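Small Grants, Big Questions: Emergency Support for Sole Traders in Garba
Project report by Deisy Ospina
Submitted 2023-11-10

I started this project wanting to know one thing: when a town hands out hardship money to people who work for themselves, who gets it? Garba was a great place to ask, as the council there publishes every award (with names removed) and the clerks answer emails quickly!

The scheme opened in February and took 149 applications. Each person could ask for one payment, to be spent on rent, tools or stock. I read the award list line by line and then sent a short survey to traders through the Fudau market newsletter. I had 40 replies, far more than I'd hoped for, and some people wrote whole pages.

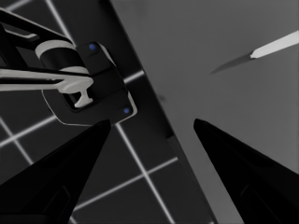 Hairdressers and market sellers did well. Musicians and translators did much worse, mainly over paperwork: the form asks for a business address, and many of them work from a bedroom or on the road. One translator was turned down twice and got her money on the third try, after her landlord signed a letter.

The largest award was 2646 euros, to a bicycle repairer. He used it to clear his rent arrears and kept the shop open, and his reply was my favourite to read.

I also compared the rules with those in Kidska, where there is no address question at all and the form is only 2 pages long. I'd love to go further with this next term and interview the people who never applied. My survey missed them completely, and that's its biggest weakness.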